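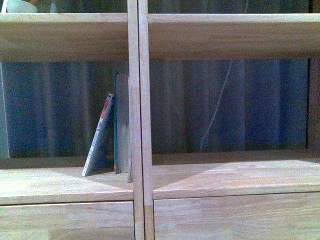
The Inventory at Lundatlow

Report of the Assessor, Gülizar Gündoğdu, on the contents of the Welusska Reading Room

1. I was instructed in March to prepare a schedule of furniture for the Reading Room at Lundatlow, which the Trustees had resolved to close. The schedule was to list each item, its condition and its proposed destination. It was to contain no remarks of a general nature. I regret that this report does not wholly comply.

2. The shelving is of pale wood, smooth to the touch, and stands against a corrugated backing of blue-grey. Two uprights meet near the middle with a narrow seam between them. The earlier schedule, drawn up by the firm of Kaplan, gives the shelving as a single unit. Mr Bülent Soylu, who had charge of the room for most of his working life, maintained that it was two units and always had been, and asked that the record be corrected before anything was removed.

3. I explained that the matter had no bearing on the valuation. A single unit was entered at 146 pounds. Two units, being smaller, would be entered at 100 and 50, and the difference of four pounds did not justify a fresh form. Mr Soylu replied that he had not raised the question of pounds.

4. His account was as follows. The left bay had been made for the room when it opened. The right bay had come from the house of his late wife's father, and she had brought it to Lundatlow herself, on a hired cart, when the collection outgrew its first home. She had chosen it because the wood was near enough in colour. It was her view that after a year no visitor would see the join. It was his view that he saw it every morning, and was glad to.

5. I asked whether any document supported this. He produced the accession book, in which the last entry was numbered 3,754. The early pages are in his hand. From a certain point they are in another, rounder hand, with the sevens crossed. At the head of the first such page is written: "Second bookcase in place. B. says it leans. It does not lean."

6. I applied a level to the right bay. It does not lean.

7. The books had by then been packed into Plastex crates and numbered for collection. Mr Soylu had packed them in shelf order, left bay first, and had put a slip of card between the two groups so that the person unpacking them would know where one ended and the other began. I observed that the books were to be divided among several libraries and that the order would be lost. He said that he understood this, and continued to write the slip.

8. On the afternoon of the inspection we took tea at the reading table. Mr Soylu asked what would become of the shelving. I said that the Trustees intended to offer it for sale as one lot — the Kaplan schedule being, for the present, the only one in force. He asked what would happen if there were another schedule. I said that in such a case each item would be offered separately, and that former staff were entitled to first refusal on any item valued at 50 pounds or less.

9. He considered this for some time. He then asked which of the two I had entered at 50.

10. I have accordingly completed the fresh form. The Trustees will find it attached, with the entry for shelving struck out and two entries put in its place. The right bay is recorded as sound, level and of domestic origin. I have waived my fee for the additional page.

11. The crates may be collected at any time. I would ask that the carriers attend to the slip of card.

G. Gündoğdu
Lundatlow, 21 May 2022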